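Stilthorpe Bench-Top Parts Cabinet, 30 drawers
Reviewed by Rochelle Fairweather
Posted 8/21/21

I bought this cabinet in December, which means I have now owned it long enough to stop being polite about it. It cost 77 dollars, plus shipping, plus a drawer divider set I'll get to in a minute because I am still annoyed.

Some background on what I ask of a cabinet. I fix things for a living, in a garage with one window, and most of what I fix is old shop equipment: drill presses, band saws, the occasional conveyor from a bakery. The parts that go with that kind of work come in every size except the size of a drawer. For years I kept them in coffee cans and a system of memory. The memory went first.

The Stilthorpe comes flat in a box the weight of a medium dog. Putting it together took me 40 minutes, and the instructions are one sheet of drawings in which the cabinet appears to be assembled by a pair of floating hands. I got the back panel on the wrong way around the first time. It only fits one way, but it will let you get six screws in before telling you so.

Once it's up, it's a solid thing. The shell is steel, the corners are folded over so you don't open a knuckle on them, and it doesn't rock. I have it on the bench at elbow height with the vise to its left, and I can lean on it while I'm on hold with a parts supplier. That's a test I've run many times.

The drawers are where opinions start. There are three sizes. The small ones are clear plastic and good for screws, fuses, ring terminals and those tiny springs that leave the room when you look at them. They have a stop at the back so you can't yank one all the way out by accident, and if you do want it out you tip the front up a little and it comes. Sometimes it comes when you haven't tipped it up a little. I have picked up the same pound of number eight washers twice.

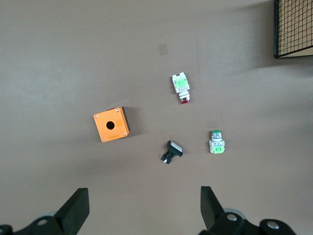 The medium drawers are the ones I use most, and I wish there were more of them. They'll hold relays, switches, a coil of hookup wire, the knobs off a dead Maihi band saw that I'm never going to sell and never going to throw out. They slide well even when full. The label slots on the front take a paper strip, and Stilthorpe gives you a sheet of strips pre-printed with words like BOLTS and NAILS and, for some reason, HOBBY. There's a blank sheet as well. I used the blank sheet, and then I put HOBBY on the drawer where I keep invoices.

The large drawers are along the bottom and they're the weak spot. They're wide enough for a small motor but the bottoms are the same thin plastic as the little ones, so anything heavy gives you a smile-shaped drawer. I cut pieces of hardboard to line them, and that fixed it completely. It also took an afternoon I'd planned to spend doing something else.

Now, the dividers. They're sold separately, and the page says they fit "most" drawers. What they fit is the small drawers, which hardly need dividing. In the medium ones they stand up nicely until you close the drawer, then they lie down. I wrote to Stilthorpe and got a friendly reply suggesting I fill the drawer more. So I did, and they do stay up, held in place by the stuff they're supposed to be keeping apart. A dab of hot glue works too.

I should say what I compared it with. My friend Reinhold Teuber has the Hukdale version, which has fewer drawers and costs a good deal more, and he loves it the way people love things that cost a good deal more. To be fair, his drawers don't sag. His cabinet also has a lock, with one key, and he's been looking for the key since spring. Before this I had a Fistulach tower, the kind that spins. It was great fun and it threw things.

Over the winter I emptied the coffee cans and sorted everything into the Stilthorpe, and I found out that I own 362 cotter pins. I've used two this year. I also found four tape measures and a filling I'd been told to bring back to the dentist. I can't credit the cabinet for all of that, but it's the first piece of furniture that made me look.

Things I like: the steel shell, the medium drawers, the price, and the rubber feet, which are screwed on and haven't walked off anywhere.

Things I don't: the large drawers without a liner, the dividers in any form, and the handle on top. Why is there a handle on top? Empty, you don't need it. Full, you'd need a second person and a waiver.

Would I buy it again? Yes, and I'm thinking about a second one for the other end of the bench – without the dividers. Four stars. If they ever sell a model that's all medium drawers I'll come back and give it the other one.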